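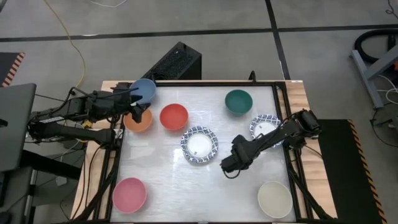 22/08/2024
Glaze notebook, Cloststead pottery shed

Opened the kiln at first light and I am so pleased I could hardly sit down to write this up. The ash glaze worked! Proper runny green where it pooled in the carved lines, going to a warm toast colour on the rims, and the crawling that ruined the January batch is gone except on one tall jug (more on the jug below).

Recipe is the one on the card marked 608. Wood ash from the Mumton orchard prunings, washed twice this time, then the usual feldspar and ball clay, and a bit of whiting to bring the melt down. I've been saying for ages that we were washing the ash too much. Every rinse takes out more of the soluble stuff and I think we'd been rinsing all the character out of it along with the caustic. Two washes leaves it sharp enough that you need gloves, no exceptions, my knuckles were raw after the last test. Sieved it through the 80 mesh and stopped there, so there are little specks in the finished surface. I love the specks. If you don't, put your share through the 120.

Firing notes. Bisque was the ordinary one. For the glaze firing I went slower at the start than the chart on the wall says, lid propped until the steam stopped, then up steadily. Controller was set with a hold at the top and it came through without an error, which is more than I can say for the old Rolov box we had before. Cones on the middle shelf were bent right over and just touching. Bottom shelf was cooler, cone only halfway down, and you can see it in the pots: drier, greyer, a bit like river stone. I'd happily make a whole set that way on purpose.

Shelf by shelf, for whoever loads next:

Top: small cups, all good. Slight run on two of them, ground off the feet with the diamond pad, no harm done.

Middle: the serving dishes. These are the stars. The green is deepest on the one thrown in the Devadiga stoneware, and I want to know how much of that is iron in the body and how much is where it was sitting. Next time swap it with one of the porcelain ones and find out.

Bottom: test tiles and the jug. The jug crawled around the handle join, bare patch the colour of a biscuit. I'm fairly sure I had hand cream on when I picked it up, and I remember thinking so at the time and glazing it anyway. Wipe down with a damp sponge before dipping! Writing it here in the hope I'll read it.

The line blend was worth every minute. Seven tiles from all ash to all feldspar, and the sweet spot is wider than I expected. Tiles 3, 4 and 5 are all glossy and stable. Tile 2 is gorgeous but it went straight off the bottom and glued itself to the kiln shelf, so I'd only use that mix inside a bowl with a thick foot. Tile 7 is a stiff white that I don't have any use for yet. Might be nice under the cobalt wash. All of them are strung up by the sink with the numbers on the back.

Thickness matters more than I'd been giving it credit for. I dipped each tile once all over and a second time across the top third, and the single dip is brown and flat while the double dip is where all the colour lives. A slow count of three in the bucket, out, wait until the shine goes off, then in again. The bucket had settled hard overnight too, so give it a real stir from the bottom, more than you think. I've added a pinch of bentonite and it's behaving better already.

Tried the lemon test on a cup from the top shelf and left a slice sitting against the glaze overnight from the first little test firing. No change in colour or shine that I can find with a fingernail or a torch. I still want a longer vinegar soak before any of it goes near a salad, and until then the big dishes are for looking at.

Kiln meter read 2115 when I switched it off, pencilled on the wall as well in case this book goes missing again.

To do:
Scrape and re-wash the bottom shelf, there's a puddle of tile 2 on it
Order cones, we are down to the end of the box
Collect more ash from Mumton before the rain gets at the heap, dry buckets with lids please
Try the same glaze over the black slip
Vinegar soak on one cup and one offcut, start tonight

Black slip test pieces are already on the drying rack, leather hard and under plastic. Please don't unwrap them, I want to carve the rims tomorrow.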